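Casuno demonstration work: progress to 14 July 2021

Recording by remote control is on plan. The Pargate bench logged 300 cloth-handling runs in June, against a project target of 2000. Operators now approach the pink fabric with the fingers curled downwards.
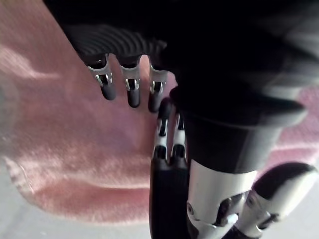 Drudard replied to the draft that 300 runs from one bench would not show whether the method carries over, and asked for hand-guided runs as well. Mkhize will record these on 2 further fabrics. Glove drift remains open.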